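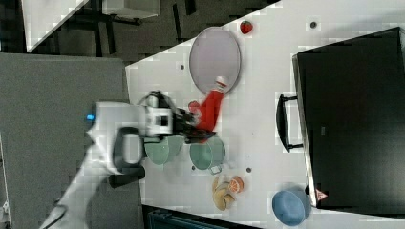
# Latik Open Day Table Set: Data Card

Print this page | E-mail this page

## Summary

This card accompanies the recordings made at the Latik open day on 18th March, when visitors were invited to watch a robot arm handle play food and dishes on a white tabletop. It is intended for staff and partner schools who wish to use the recordings in teaching or in small trials.

The demonstration was prepared by Jadwiga Mazurek and Kristóf Csizmadia. Visitors watched from behind the barrier and were able to put questions to the operators between runs.

## Contents

Each run is stored in its own folder. A folder holds the views from the room and from the wrist of the arm, together with a plain text note of the instruction given. The items include a toy ketchup bottle in red felt, a banana, an orange slice, a strawberry, bowls and a plate.

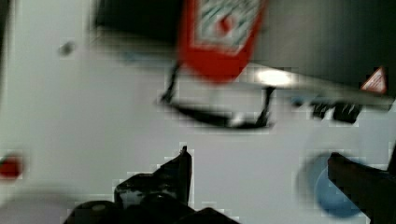

Kaisu Tuominen

## Quality of the Recordings

The wrist views are heavily compressed. Blurring and square blocks are present in many of them, and small print should not be relied upon. Users who need sharp edges should work from the room view, although the arm may hide part of the table and may itself be blurred when moving.

No attempt has been made to correct colour or to remove poor passages. Runs that were stopped by the operator have been kept and are marked "stopped" in the note.

Sound was not recorded. Faces of visitors do not form part of the release.

## The Bottle Task

The instruction most often requested by visitors was to pick up the bottle. The label sewn on it carries the name HEINZ, and one gripper finger may cover part of the lettering during a grasp. Labels should therefore be assigned by item and never by the words that can be read. 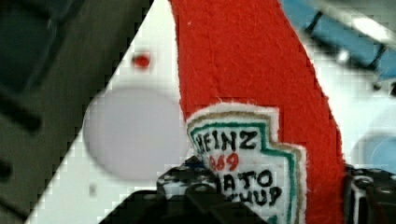 ## Conditions of Use

The recordings may be copied for teaching and study. Any published work should name Latik and give the version of this card, at present version 2. Requests for other uses should be addressed in writing to Eirini Chatzigeorgiou at the Latik office.

## Changes

Version 2: notes for stopped runs added; spelling of item names made consistent.

Print this page | E-mail this page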